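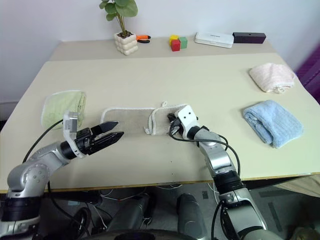 Part 2: Setting up your Avemico 312 drying rack

By this point you should have the rack out of its box and the plastic off the rails (all of it, including the clear film on the feet, which I missed on mine for a week). This part covers putting it together, the first warm-up, and loading it with towels and other flat things. Sweaters and delicates get their own section later on.

I'm Yvonne Rowbotham, and I wrote this guide after living with two of these racks at home and answering a lot of mail from people who had just bought one. If something in the leaflet from the box disagrees with me, go with the leaflet on anything electrical. On towels, go with me!

Before you start

Pick a spot with a flat floor and a wall outlet you can reach without an extension cord. You want some space on every side so air can move, and a door you can leave open a crack. Mine lives in the spare room from October until it gets warm enough to use the line outside.

CAUTION: Don't set the rack up in a room with a tub or shower, and don't run the cord under a rug.

Putting it together

1. Lay the two side frames on the floor with the Trolon clips facing up. If you can't see any clips, you're looking at the wrong side.

2. Slide the bottom rail into the lowest clips until you hear it click on both ends. It takes more of a push than feels polite.

3. Stand the whole thing up and add the middle and top rails the same way. A second person is handy for this. Alone, I lean one frame against the sofa.

4. Lock the feet by turning each one toward the wall. Give the rack a gentle shake from the top. A little wobble is fine, but if it walks across the floor, go back and check that both feet are locked.

5. Plug the cord into the socket on the left frame first, and then into the wall.

NOTE: If a clip won't close, take the rail out and turn it end for end. One end is a hair thicker than the other and they don't mark it.

First warm-up

6. With nothing on the rack, turn the dial to Low and leave it for 30 minutes. You may notice a faint smell, kind of like a new toaster. Open a window and it should clear by the end.

7. Turn the dial to Off and let the rails cool before you hang anything.

CAUTION: The top rail gets hotter than the others on High. I keep small kids and candy-colored plastic hangers away from it, and you should too.

Getting towels ready

Most of the letters I get are about towels, so I'll go slowly.

8. Spin them on the fastest cycle your washer has. The rack is good at finishing a damp towel and pretty poor at dealing with a dripping one.

9. Shake each towel hard, twice, holding it by the short edge. Iveta Bednárik, who tested an early draft of this guide for me, does hers out on the back step and swears they come out fluffier. I do mine in the hall and they come out fine.

10. Lay it on a table and smooth the edges flat with your palms. Pull the corners square while you're there. A corner that dries curled will stay curled until the next wash — and then you get to fight with it every time you fold.
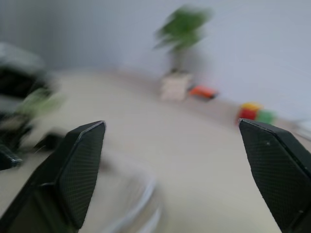 11. Hang the towel over a rail with one third in front and two thirds behind. Hand towels and washcloths can go straight over the lowest rail, one layer deep.

12. Leave a finger's width between pieces. I know it's tempting to squeeze in one more. It'll just mean everything takes longer, including the one you squeezed in.

13. Turn the dial to Low for thin cotton or High for thick bath towels, and flip each piece over when the front feels dry.

NOTE: If your towel has a hanging loop, keep the loop at the bottom of the drop. Loops hold water longer than you'd think, and they dry better hanging free than pinched against a rail.

If it isn't warming up

Check the plug on the frame side first. It can look seated and still be half out. Next, turn the dial all the way to Off, wait until you've made yourself a cup of coffee, and try again. The rack shuts itself down when something is covering the vent on the left frame, and it won't come back until you've turned the dial to Off.

Still cold? Unplug it and write to Cirilo Villaseñor on the Avemico service desk with the number printed on the bottom of the left foot. Please don't open the frame yourself.

Putting it away

Unplug, let it cool, wipe the rails with a damp cloth, and undo the steps in reverse. The cord goes in the little bag it came in. Store the rails lying down, somewhere dry, with nothing heavy on top of them.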